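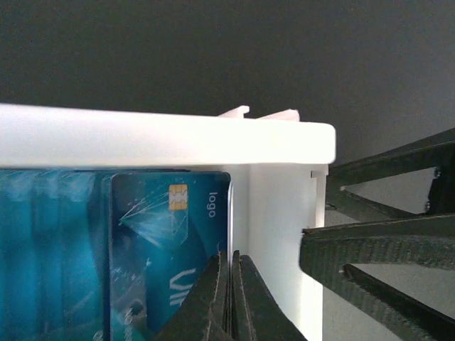
7 min read

Demonstration by teleoperation

Demonstration by teleoperation is a way of teaching a robot a manual task by having a person drive the robot through it from a distance while the machine records what it senses and what it is told to do. The recordings, called demonstrations or episodes, are then used to fit a control policy: a program that takes in camera images and joint readings and gives out motion commands. The method belongs to the wider family known as learning from demonstration, or imitation learning, and is often set beside kinesthetic teaching, in which the person takes hold of the arm itself and moves it by hand.

The approach is used most for tasks that are hard to write down as a list of positions. Sorting cards, opening packets, folding cloth and putting small goods into compartments all involve objects that bend, slide or turn up in a slightly different place each time.

Terms

An operator is the person giving the demonstration. A leader device is whatever the operator moves, and the follower is the robot that copies it. A step is one pass of the recording loop, and an episode is the run of steps from a set starting condition to a set end. A policy trained to copy the recorded commands directly is said to be trained by behavior cloning. Some authors use "teleop" for the driving alone and "demonstration" only for episodes that are kept; others use the two words loosely, and older lab notes should be read with that in mind.

Kinesthetic teaching

In kinesthetic teaching the arm's motors are set to cancel the weight of its links, so that it can be pushed about with little force. The operator guides the gripper through the task and the joint angles are logged along the way. No second device is needed, and the operator feels contact directly through the arm.

There are two common objections. The operator's hands and sleeves appear in the camera images, and a policy trained on such images may come to depend on them. The second concerns robots with two arms. One person can hold both arms at once, but working two grippers while supporting two wrists is tiring, and the motions recorded late in a session tend to be slower and less even than the early ones. A partial remedy is to guide the arm once by hand, save the joint path, and play it back with the operator out of view while the cameras record. This works for rigid objects in fixed places and poorly for anything soft.

Remote control

Remote control separates the person from the workspace. The leader device may be a matched arm, a hand-held controller tracked in space, a glove, or a desktop mouse with six directions of motion.

Matched leader arms have the same joint layout as the follower, often at a smaller scale. Each joint angle is read and sent across, so no inverse kinematics is needed and the follower cannot be asked for a pose outside its own joint layout. Hand-held controllers give only the pose of the hand. The follower's joint angles must be solved for, and near the limits of reach the solution may jump. Most systems deal with this by clamping joint speed, which protects the hardware but leaves the follower lagging behind the operator for a moment.

Force is the weak point of most remote setups. Without feedback the operator judges grip by eye, and thin flat objects such as cards are commonly pinched harder than they need to be. Cuevas and Orellana, in their notes on the Espinoza bench, recommend that gripper closing be commanded as a current limit and not only as a finger gap, so that a hard squeeze by the operator does not turn into a hard squeeze at the fingers. Others leave the gap as the only command and fit compliant finger pads.

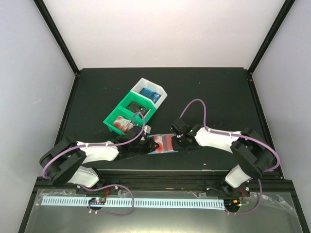

This page was last changed in February, at 4:12 p.m.

Two-arm tasks

Two arms are used when an object has to be held at both ends, passed across, or steadied by one gripper while the other works on it. The two grippers, together with the object, form a closed chain. If one arm moves and the other is late, the object is stretched or crumpled. With rigid parts the error shows up as a rise in motor current. With a flexible packet there may be no clear electrical sign at all, and the fault is found only by watching the video.

Three practices are reported for keeping the arms in step:

Both arms are driven by one operator, one leader in each hand.
Commands to both arms are sent in the same message and carry the same time stamp.
A low-pass filter with the same cutoff is applied to both arms, even when only one of them is shaky.

Splitting the arms between two operators has been tried and is generally dropped. Hegyi describes a trial at Horkau in which two trained people, each driving one arm, needed longer to pass a packet across than one beginner driving both. The trial was small and has not been repeated elsewhere.

Cameras

A typical arrangement has one fixed camera looking over the workspace and one small camera on each wrist. The fixed view gives the layout of the table. The wrist views show the fingers and whatever is between or near them at close range, and they continue to be useful when an arm blocks the fixed camera.

Wrist views have their own faults. White plastic close to the lens tends to wash out under bright light, and automatic exposure will then darken everything else as the wrist turns. Fixed exposure is preferred, set with the brightest object in place. Printed goods are a further concern. A policy may fasten on a pattern or a logo and fail when the same shape arrives with other printing, so the goods are changed between batches.

Camera and joint data must be matched in time. The Jerkament logger, written by Salameh and still in use in several small labs, samples everything at 30 steps per second and writes the delay of each camera into the header of the file. Recordings without a stated delay can still be used, but the offset has to be estimated by comparing the motion of the gripper in the image with the joint record — a slow job, and one that is rarely done for old data.

Recording procedure

The order of work differs little between labs. The table is laid out in a starting condition, the arms are sent to a home pose, and the leader devices are brought to match before control is engaged. Skipping the match causes the follower to snap to the leader's position. Many systems now refuse to engage until every joint is within a few degrees.

The operator then performs the task at a steady pace. Long pauses are discouraged. In a pause the images hardly change and the recorded command is "stay still," and a policy trained on many such steps may learn to stop at the same point and never start again. Aravena's handling guide sets a cap of 600 steps for a single-card task at 30 steps per second. Episodes that reach the cap are closed and marked as incomplete.
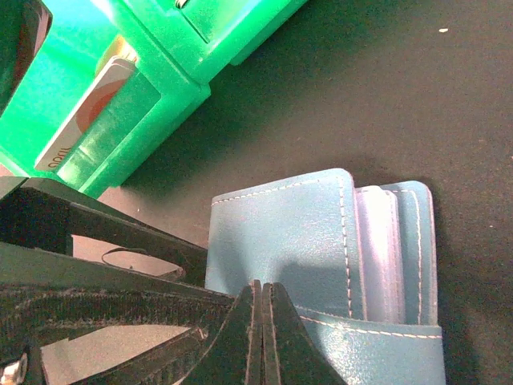
Layout matters as much as pace. If a holder always stands at the same angle and the item to be moved always lies on the same side of it, the policy can succeed without looking at either. Operators are therefore asked to shift and turn the objects between episodes, within the area both arms can reach, and to record the harder placements as well as the easy ones. Items that open, such as wallets and boxes, are started from several degrees of openness. A written layout plan is better than asking the operator to vary things at will, as people left to choose tend to return to a handful of favorite arrangements.

Failed attempts are treated in different ways. One school throws them out. Another keeps an episode in which the operator missed a grasp, backed off and tried again, on the ground that the policy will also miss and needs to have seen a recovery. The Driven collection follows the second practice. Of its 568 card-handling episodes, those with a recovery are tagged at the step where the first grasp was lost, so that users can leave them out if they wish.

Checking and labeling

Episodes are checked before training. A first pass by software looks for dropped images, joint readings that freeze, and time stamps that run backward. A second pass is done by a person, who watches the fixed view at raised speed and confirms that the end condition was met. The end condition should be stated in terms that can be seen on video. "Card in slot" is usable; "card fully seated" often is not, as the last part of the motion may be hidden by the gripper.

Text labels are added at this stage if the policy is to take spoken or written instructions. Short labels in plain words are usual, and several wordings of the same instruction are commonly stored with each episode.

Limits

A cloned policy copies the operator, faults included. Small errors in its output lead it to positions that no demonstration covered, where its next output is likely to be worse. The effect grows with the length of the task. It can be reduced by having the operator step in during trial runs and take over when the policy drifts, the corrections being added to the data, or by having the policy put out a short run of future commands at once instead of a single one.

Data from one robot does not carry over cleanly to another. Differences in finger shape and camera mounting are the usual causes, and of the two, camera mounting is the more often overlooked. A wrist camera that has been taken off and refitted at a slightly different angle may be enough to spoil a policy that worked before.

See also

Behavior cloning
Bilateral control
Inverse kinematics
Kinesthetic teaching
Leader–follower systems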